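Plandel PG-2 Parallel Gripper

Two-finger electric gripper for light collaborative arms
Order code: PG-2-517
Supplier: Clulis Automation Components

Overview

The PG-2 is a two-finger parallel gripper intended for bench-scale sorting, kitting and tray loading. It mounts directly to the tool flange of most light arms and is driven from a single cable carrying power and signal. No air supply is required.

Finger travel is symmetrical about the tool centreline. The fingers can be commanded by position, by force limit, or by both, in which case the first limit reached ends the move. Finger bodies are black anodized aluminum with replaceable contact pads.

Specifications

Stroke (total): 64 mm
Mass, including standard fingers: 517 g
Finger pads: nitrile, smooth or cross-cut
Drive: brushless motor, lead screw
Holding on power loss: yes, self-locking screw
Position feedback: absolute, motor side
Flange adapter: included, specify arm at time of order
Cable: black, flexible jacket, supplied with two strain-relief clips

Comparison with the Petersen adaptive gripper

Customers often ask whether the PG-2 or the Petersen adaptive unit is the better choice for mixed small parts. Both are stocked. The Petersen fingers wrap around a part and tolerate a poor approach angle, but they need clearance on both sides and do not locate the part accurately once it is held. The PG-2 needs a better approach and returns a more repeatable grasp.

For parts that go into a tray compartment or onto a pin, we recommend the PG-2. For bagged goods or irregular castings, we recommend the Petersen.

Application trial: brake hardware

The trial was run at our Pletthorpe bench by Trinidad Policarpio, applications technologist. The parts were automotive brake pads and small cylindrical rubber bushings, laid out on a brown floor mat with a metal three-compartment tray as the target. Parts were placed by hand at arbitrary angles. No fixture or locating feature was used.
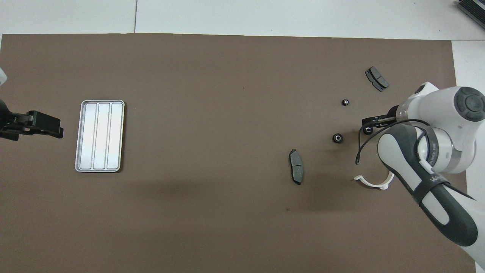

Bushings were gripped across the outside diameter. Rubber deforms under load, so the force limit matters more than the commanded width. With the limit at the factory value, the outer wall compressed far enough to shift the part off centre at release. Reducing the limit to setting 2 corrected this. The metal ring in the bore stops the part from collapsing at higher settings, but the outer wall still bulges and the release position suffers.

Brake pads are a different problem. They are flat, heavy for their size and sit close to the mat. Grasping across the narrow dimension of the pad is preferred. The standard fingers have a blunt tip and must be brought down until they touch the mat, which compresses slightly and is forgiving in this respect. On a hard bench top we suggest the chamfered finger set. Setting 9 is the highest available force and was used for all pads.

The cross-cut finger pads performed better on the brake pads. The smooth finger pads were better on rubber, where the cross-cut pattern tended to hold the part after opening. If one finger set must handle both, choose smooth and raise the force limit for the heavier part in the program.

Cable routing

Leave a service loop at the wrist. The loop should be large enough to permit full rotation of the last joint without drawing the cable tight, and should be strapped to the forearm well behind the gripper body. Check that it does not sweep across the work surface at low approach heights. Cable damage from contact with the bench is not covered by warranty.

Lighting and cameras

Bright metal trays reflect overhead light and can interfere with edge detection at the compartment walls. Use a diffuse source or shift the lamp so that the reflection falls outside the camera's field of view. A dark matte surface under the parts reduces glare but gives weak contrast with dark rubber and friction material. A mid-tone surface is a reasonable compromise for these parts.

Ordering

PG-2-517 Gripper, standard fingers, smooth pads, flange adapter, cable
PG-2-C Chamfered finger set, pair
PG-2-X Cross-cut finger pads, pack of 9
PG-2-L Extended cable

The chamfered finger set is backordered until February. All other items ship from stock. Custom finger profiles are quoted from a drawing or a sample part.

Page revised 19 November 2019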